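Table de cuisine : quel produit pour des auréoles blanches sur un plateau huilé ? 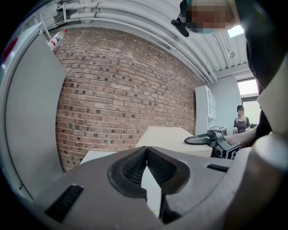 Le plateau, côté fenêtre, photo prise vers 15 h

Posté par Fouad Tawfik dans Entretien de la maison
1 171 vues, 3 réponses

Bonjour,

J'ai récupéré une table de cuisine en hêtre massif qui était chez ma tante. Le plateau a été huilé par elle en décembre avec une huile dure de chez Flokora, deux couches, sans ponçage entre les deux d'après ce qu'elle m'a dit. Le reste de la table (pieds et ceinture) est verni, je n'y touche pas.

Depuis, j'ai des auréoles blanches à l'endroit où on pose les casseroles et les tasses. Elles ne se sentent pas au doigt. J'ai essayé le savon noir dilué, aucun effet. J'ai essayé aussi un chiffon avec un peu de vinaigre blanc et j'ai l'impression que ça a terni autour, donc j'ai arrêté.

Ma question : est-ce que je peux remettre de l'huile directement par-dessus ou est-ce qu'il faut poncer tout le plateau ? Il fait 135 cm de long et je n'ai pas de ponceuse. Au magasin Drarex on m'a conseillé un décapant, mais ça me paraît beaucoup pour des taches.

Merci d'avance.

Réponse de Hanna Ivanyshyn
Jugée utile par 13 personnes

Bonjour Fouad,

Pas de décapant sur une huile, c'est fait pour les vernis et les peintures. Tu risques de tacher le bois et de devoir tout reprendre.

Une auréole blanche, c'est en général de l'humidité piégée dans la finition. Si elle était noire, ce serait l'eau entrée dans le bois, et là il faudrait poncer. Dans ton cas je procéderais dans cet ordre :

Laisser sécher le plateau deux ou trois jours, sans nappe ni set de table. Parfois la tache s'atténue déjà.

Passer un fer à repasser tiède, sans vapeur, sur un torchon en coton sec plié en deux. Dix secondes, on soulève, on regarde, on recommence. Ne pas laisser le fer posé.

Si la trace est encore là, frotter dans le sens du fil avec un abrasif très fin (tampon blanc ou papier 320) et quelques gouttes de la même huile. Essuyer tout l'excédent au bout de 15 minutes, sinon ça colle.

Pour finir, une couche très mince sur tout le plateau, pour éviter les différences de brillance. Attendre une semaine avant d'y poser quelque chose de chaud.

Attention aux chiffons imbibés d'huile : ils peuvent s'enflammer tout seuls. Il faut les étaler dehors à plat ou les mouiller avant de les jeter.

Le vinaigre, oui, à éviter, il attaque l'huile. Pour l'entretien courant, un peu de savon en paillettes dans de l'eau tiède suffit.

Réponse de zhuravel_44

Moi j'ai mis de la mayonnaise toute une nuit, c'est parti. Par contre c'était sur une table cirée, je ne sais pas si ça marche pareil.

Réponse de Fouad Tawfik (auteur de la question)

Merci à tous les deux. J'ai fait le coup du fer hier soir, les petites auréoles ont disparu. La grande se voit encore un peu en lumière rasante. J'ai commandé du papier 320 chez Flirkero et je reprendrai avec l'huile quand il arrivera. Je n'ai pas essayé la mayonnaise.

Est-ce que je dois prendre exactement la même huile, ou une autre huile dure incolore peut aller ? Le pot de ma tante est presque vide.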